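Food Storage and Handling at Home – Week 3 handout
Notes to go with the talk. Tutor: Imtiaz Matubbar
Reading pack is on the shelf outside the office, take one, sign for it

Left over from last week

A few people asked about the difference between use-by and best before. Quick version. Use-by is about safety, don't eat past it. Best before is about quality, the maker's guess at when it stops being at its best, and plenty of food is fine after that if it's been kept properly. Bread is a bit of a special case, see Week 2 page. Won't go through it again today.

Homework sheets: hand to Tahsin Paul, not to me, I will lose them.

Today: ripening, and why the fruit goes off

Fruit is still alive after picking. It breathes – takes in oxygen, burns up its sugars, gives off carbon dioxide, water and a little heat. Everything we do at home to make fruit last comes down to slowing that breathing without hurting the fruit.

Warm = fast. Cold = slow. Too cold for the wrong fruit = damage.

Two groups. Learn these, they come up every week from now on.

Climacteric (horrible word, sorry). Keeps ripening after picking. There's a burst of breathing and a burst of ethylene gas, and the fruit softens, changes colour, smells stronger. Bananas, apples, pears, peaches, most plums, mangoes, avocados, tomatoes, kiwifruit.

Non-climacteric. What you pick is more or less what you get. May soften, may change colour a bit, will not get properly sweeter. Citrus of all kinds, grapes, cherries, strawberries, pineapple, watermelon.

Blueberries – books disagree. They do give off some ethylene but a sour one won't turn sweet on the bench, so for our purposes treat as group two. Trilok Ahuja raised this last term and he was right to.

Ethylene

A plant hormone, and a gas. Ripe fruit gives it off, and unripe climacteric fruit nearby picks it up and gets going. Paper bag trick: hard avocado plus a ripe banana, fold the top over, check daily. Works becuase the bag holds the gas in but lets moisture out. Plastic holds moisture as well and you get mould.

Damaged fruit gives off more. So one bruised apple in a box really does hurry the others along, old saying is correct.

Vegetables feel it too. Broccoli goes yellow, carrots turn bitter, lettuce gets rusty spots. Keep apples out of the vegie drawer if you can.

The mixed bowl

Looks nice on the table and it's how most of us do it. Problem is every fruit in it wants something different. Grapes want the fridge. Mandarins are happy out for a week or so, longer in the fridge. A firm plum wants the bench until it gives a little near the stem, then the fridge. Longans dry out, the shell goes hard and brown, so fridge for those too, in a bag with a bit of air.

If you like a bowl out, put out what will be eaten today or tomorrow and keep the rest where it belongs. Small bowl, fill it often.
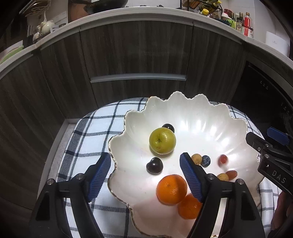 SECTION 2: WATER LOSS

The other half of the story. Fruit and veg are mostly water and once off the plant they can't replace it. Loose a small share of the weight and the thing looks tired, lose a bit more and nobody wants to buy it.

What speeds it up:
Dry air. Fridges without a humid drawer are very dry.
Moving air. Don't store under a fan or an air con vent.
Thin skin, or a lot of skin for the size. Leaves are the worst.
Cuts and missing stems.

What slows it down:
Natural wax. The dusty white stuff on plums, grapes and blueberries is called bloom and it's made by the fruit. Leave it on until you eat them. Same reason we wash just before eating and not before storing – wet fruit also grows mould.
The humid drawer. Usually a slider. Closed vent for leafy stuff, open vent for fruit.
Leaving grapes on the stalk.

Weighing demo

Kianoush Nikzad kept two lots of spinach for us at the start of April, one in a closed container in the drawer, one loose on the middle shelf. Both started at 200 g. Loose one weighed 98 g when she put it back on the scales. Would not have believed it myself. Container one was still fine for salad. Her full table is in the reading pack, copy it into your notes.

Chilling injury

Cold damage without freezing. Mostly tropical and subtropical fruit. Signs: grey or black skin, pits, flesh that stays hard or goes mealy, no flavour.

Banana – skin blackens in the fridge. Inside is usually ok if it was ripe going in. Green ones may never ripen.
Tomato – loses flavour, goes grainy. Bench until ripe. If you have to chill a ripe one, take it out well before eating.
Avocado – hard ones on the bench, ripe ones can go in.
Peaches and plums – the odd case. Fridge while hard and they can go woolly. Ripen first, THEN chill.

Mould

Soft fruit with mould on it, throw it out. The threads go further in than you can see. Throw out the ones touching it if they're wet or squashed, check the rest, wipe out the container. Don't sniff it.

Cut fruit is different from whole fruit. Once the skin is broken it goes in the fridge, covered, within two hours, and use within 3 days. Melon especially. We'll do this properly with Dario Tedesco when he takes the food safety session.

For next time

Read the pack up to the end of the Novmont orchard piece. Skip the chemistry box unless you're keen.
Pick one fruit from each group, keep one of each on the bench and one in the fridge. Write down colour, feel and smell every day. Same time of day please, I'm going by breakfast.
Bring the notes, don't bring the fruit.

Kitchen is open from 9 for anyone catching up on the Week 1 labels. Door code is still 736.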